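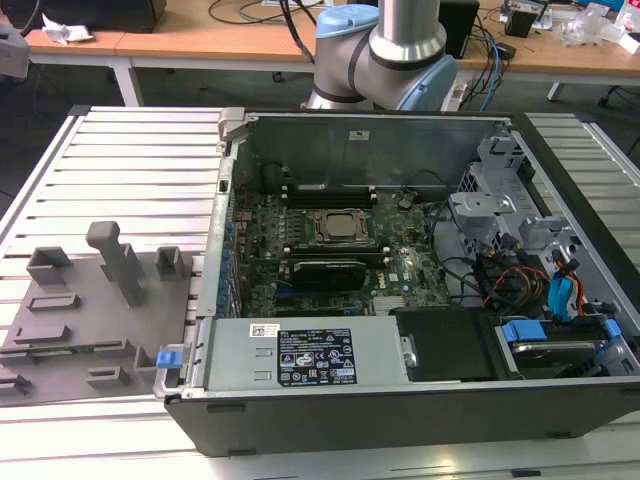 取下侧板、平放的台式电脑机箱,内部朝上。

Gesex Mimby 充电式电动吹尘器

首页 > 清洁与保养 > 电动吹尘器 > Mimby

型号:Mimby
颜色:深灰 / 米白
供货状态:有货
发货地:Rawashdeh 仓库
页面更新:2026年6月17日,星期三

产品简介

Mimby 是一台用手拿的小型吹尘器,里面有充电电池。它吹出一股窄而快的空气,把灰尘、线头、面包屑、铅笔屑这一类轻的东西从窄的地方赶出来。布擦不到、吸尘器的头伸不进去的位置,都适合用它。

许多顾客从前买的是罐装的压缩空气。罐装的用起来很快,用完也很快,而且吹久了罐子会变得很凉,倒过来拿的时候还可能喷出液体。Mimby 只吹房间里的空气,充好电就可以再用,拿的角度没有要求,正着、横着、倒着都可以。

机身重量为400克。我们在设计时考虑过更大的电池,后来放弃了,一只手举着它清理书架上层的时候,重量的差别非常明显。

它可以清理哪些东西

电脑和桌面用品:键盘、显示器的散热孔、打印机的纸盘、台式电脑的机箱内部、笔记本电脑的出风口。

缝纫和手工:缝纫机梭床里的线绒、锁边机的下刀附近、热胶枪的支架、模型零件打磨以后留下的粉末。粉末很细的时候请戴口罩,并且到窗户旁边去做。

家里:窗户的轨道、百叶窗的叶片、吊灯上面的装饰、收音机的喇叭网、书脊和书架之间的缝、咖啡磨豆机的出粉口、烤面包机(必须先拔掉插头,等它完全凉下来)。

相机和乐器:三脚架的关节、相机包的角落、吉他琴弦下面、钢琴键旁边的缝。相机的感光元件请不要用 Mimby 吹,它的风对这样的零件太强了,那里应该用手捏的橡胶气吹。

自行车和工具:链条上干的泥土、刹车附近的沙子、电钻夹头、木工刨子的出屑口。

户外:帐篷的角落、睡垫的气嘴、折叠椅的接头。也有顾客用它给木炭送风,这个用法我们不推荐,火星可能被吸进机身,由此造成的损坏不在保修的范围之内。

三个风速

Mimby 有三个风速,用背面的一个按键来换。每按一次,换到下一个。

第一档是轻柔的。适合模型、干花、相框、有很多小零件的首饰盒。用这一档的时候声音也比较小,晚上在公寓里使用不会太打扰邻居。

第二档是我们建议日常使用的。键盘、窗轨、缝纫机、书架,大多数情况下用第二档就足够。

第三档最强。适合自行车、工具箱、很久没有打开过的电器。请先把周围的纸张收好,再换到第三档。我们收到过顾客来信,说他整张桌子的收据都飞走了。

关机以后再打开,机器总是从第一档开始。这是有意这样设定的,请不要当作故障。

长按同一个按键可以锁定。锁定以后,放在包里也不会自己启动。解锁同样是长按。

六个吹嘴

包装里有6个吹嘴,都是推进去再转一下就固定的。取下时先往回转,然后拉出。请不要直接用力拔,卡口会慢慢变松。

标准圆嘴:出厂时已经装在机身上,什么都可以用。

细长嘴:开口最小,风最集中,适合键盘按键之间和缝纫机梭床。

扁嘴:风变成一条宽的线,适合窗轨、抽屉滑轨、百叶窗。

软毛刷嘴:一边刷一边吹,适合喇叭网和有花纹的木头。刷毛可以拆下来,用温水洗,必须完全干了才能装回。

弯嘴:前端向一侧弯,适合柜子后面和钢琴键旁边。

充气嘴:用来给游泳圈和睡垫充气。它不能给自行车的轮胎或者足球充气,压力不够。

吹嘴另外有售,可以单个购买。老款机器的吹嘴和新款的卡口相同,可以互换。只有老款的充气嘴稍微短一点,装在新款上能用,但外观上会有一条缝。

清理台式电脑的时候

很多人买 Mimby 的第一个理由就是电脑,所以我们把这一部分写得详细一点。

先关机,拔掉电源线,再按一下开机键,让剩下的电放掉。把机箱搬到阳台或者门口这样通风的地方,因为出来的灰尘常常比想象的多。然后取下侧板,把机箱放平。

从第一档开始。先吹离您最远的角落,慢慢移到开口这一边,让灰尘有一个方向可以走。吹嘴和零件之间请保持一个手掌的距离。

风扇必须用手指或者一根棉签轻轻挡住,不让它转。风扇被吹得转太快,轴承会受伤,有些还会向主板送回电流。这一点请一定注意。

散热片的缝里如果有成块的灰,先用软毛刷嘴松动它,再换成标准圆嘴吹走。电源盒只从外面的网孔吹,不要打开电源盒。

内存插槽和扩展插槽里也会积灰,特别是空着的插槽。用细长嘴,第一档或者第二档,沿着插槽的长边吹过去。如果您打算加一条内存,请先吹干净插槽,然后再插。处理器取出来以后的插座请不要靠近吹,那里的触点非常细。

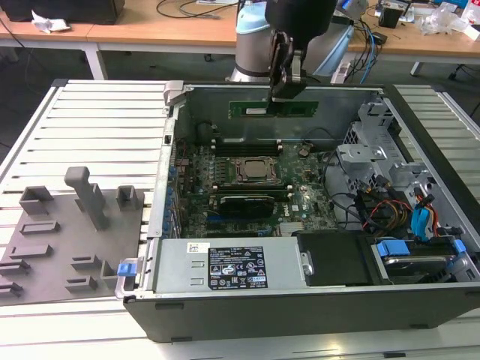 内存条悬在插槽上方的位置,下方为内存插槽和处理器插座。

清理完成以后,看一看有没有松开的线,再把侧板装回去。如果灰尘里有油,比如电脑放在厨房附近,只用风是吹不掉的,需要请专业的人用别的方法清洗。

多久清理一次,要看房间。家里有长毛的宠物,或者机箱直接放在地毯上,我们建议每个季节一次。放在桌子上的,一年一次,例如在每年十月暖气开始以前。

清理窗轨的时候

窗轨的做法和电脑很不一样。请先把窗户完全打开,装上扁嘴,用第二档从房间里面的一头往外吹。轨道里如果有潮湿的泥,要等它干了再吹,湿的时候吹只会把泥推到角落里,干了以后更难清理。

楼下有人经过的时候请暂停。高层的住户也可以在轨道的一头放一块湿布,让灰停在布上面。

推拉门的下轨道常常有小石子。石子请先用手捡出来,第三档可以把小石子吹得很远,可能打到玻璃。

清理缝纫机的时候

断电,抬起压脚,取下机针和针板,拿出梭芯和梭壳。用软毛刷先把线绒刷到外面,能用镊子夹的就夹出来。剩下的再用细长嘴,从机器里面往外面的方向吹。

有些缝纫机厂家不允许使用任何吹风的工具,他们担心线绒被吹到更深的地方。请先看您的缝纫机的说明书。说明书写着不可以的,请听说明书的,不要听我们的。

清理以后如果需要上油,先等一会儿,让空气里的细绒落下来。

电池和充电

电池容量为2,050毫安时,充电口是 USB-C。包装里有一条充电线,没有充电头。您家里手机的充电头大部分都可以用。

充电时指示灯慢慢闪,充满以后一直亮。电量低的时候,指示灯变成橙色,机器自动降到第一档,这样您还有时间把手上的事情做完。

充电的时候机器不能工作。有顾客问我们为什么这样设计。马达在第三档时会发热,电池充电时也会发热,我们不希望两种热在同一个外壳里面相加。

长时间不用,请充到一半左右再收起来,放在干燥的地方。请不要把它留在夏天的汽车里。

电池可以更换,但是需要打开外壳,我们建议寄回 Wikix 服务点来做。服务点用的是原厂的电池,换好以后会测试三个风速,再寄还给您。

滤网

机身后面的进风口有一层滤网。它挡住头发和大的灰尘,保护马达。转开后盖,就可以把滤网取出来。

滤网可以水洗。不要用洗衣粉,不要用吹风机烘,也不要拧。自然晾干以后再装回去。没有装滤网的时候,请不要开机。

如果您觉得风比刚买的时候弱,请先检查滤网,再检查吹嘴里面有没有东西,最后再考虑电池。我们服务点收到的机器里,有不少洗了滤网就恢复正常。

规格

产品名称:Mimby 充电式电动吹尘器
品牌:Gesex
机身重量:400克(不含吹嘴)
机身长度:164毫米(不含吹嘴)
电池容量:2,050毫安时,锂离子
充电接口:USB-C
风速:三档
吹嘴数量:6
外壳材料:ABS 塑料,握把部分为硅胶
滤网:可水洗
防水:不防水
适合年龄:成年人,或者有成年人陪同的儿童

包装内容

Mimby 主机
吹嘴,共6个
USB-C 充电线
备用滤网一片
束口收纳袋
说明书(中文、英文、法文)

收纳袋可以放下主机和所有的吹嘴。软毛刷嘴请放在最上面,压在下面的时间长了,刷毛会歪。

安全说明

请不要对着人的脸、耳朵或者动物吹。

请不要在有汽油、酒精、喷漆或者面粉飞扬的地方使用。马达内部有很小的火花的可能性。

请不要用来吹热的灰,例如壁炉和烤炉里面的。

长头发请先扎起来,围巾请取下。进风口有吸力,细的头发可能被吸到滤网上。

机器掉进水里以后,不要充电,也不要试着开机。请联系服务点。

连续使用第三档的时候,外壳变温是正常的。如果已经热到不想再握着,请关机休息。

常见问题

它能代替吸尘器吗?
不能。Mimby 只把灰尘赶出来,不把灰尘收起来。在室内使用时,我们习惯先吹,等灰落下来,再用吸尘器吸地面。

声音大不大?
第一档像远一点的吹风机。第三档的声音比较尖,在安静的办公室里同事会听见。我们建议午休以前或者下班以后再用。

可以带上飞机吗?
各个航空公司的规定不同,请在出发以前询问。一般来说,带锂电池的电器要放在随身行李里面。请先锁定按键。

可以用来吹干头发或者鞋子吗?
风不是热的,所以很慢。吹掉鞋里的沙子可以,吹干鞋子不合适。

可以吹干洗完的机械键盘的键帽吗?
可以把水珠赶走,但请把键帽取下来,在别的地方吹。不要让水珠进入机器的进风口。

新机器第一次使用有一点味道,正常吗?
硅胶握把在新的时候有轻微的气味。打开包装,在通风的地方放几天就会散去。如果闻到的是烧焦的味道,请马上停止使用,并且联系我们。

深灰和米白有什么区别?
功能完全一样。米白的握把容易显出手上的油,用湿布可以擦掉。在车库里使用的顾客多数选择深灰。

按键按了没有反应,怎么办?
最常见的情况是按键被锁定了,请长按解锁。如果还是没有反应,请充电以后再试。

可以只买主机,不要吹嘴吗?
目前没有这样的包装。

订购和送货

下单以后,Rawashdeh 仓库在下一个工作日发货。包裹的外面没有产品图片,送礼物的顾客可以放心。锂电池产品不能走航空邮件,所以偏远地区需要多等几天,请您理解。

办公室、学校和维修店如果需要多台,请在订单的备注里写明数量和颜色,我们会先回信确认库存,再请您付款。发票可以写公司的名称。

退货和保修

收到以后不满意,没有使用过的可以退货,请保留完整的包装。使用过的吹嘴由于卫生的原因不能退。

主机保修两年,电池保修一年。保修需要订单号码,不需要保留纸盒。因为摔落、进水、没有滤网而开机造成的损坏,我们可以修理,但要收零件的费用,修理以前会先告诉您价格,您同意以后才开始。

寄到 Wikix 服务点的时候,请把吹嘴留在家里,只寄主机。请在包裹里放一张纸,写上您看到的问题和回寄的地址。字写得大一点,我们会很感谢。

相关产品

Mimby 细长嘴(两个装)
Mimby 软毛刷嘴
Mimby 备用滤网(三片装)
Gesex 超细纤维布,灰色
Gesex 防静电软刷
Gesex 桌面收纳盘,可以放螺丝和小零件

加入购物车 | 收藏 | 下载说明书 | 联系客服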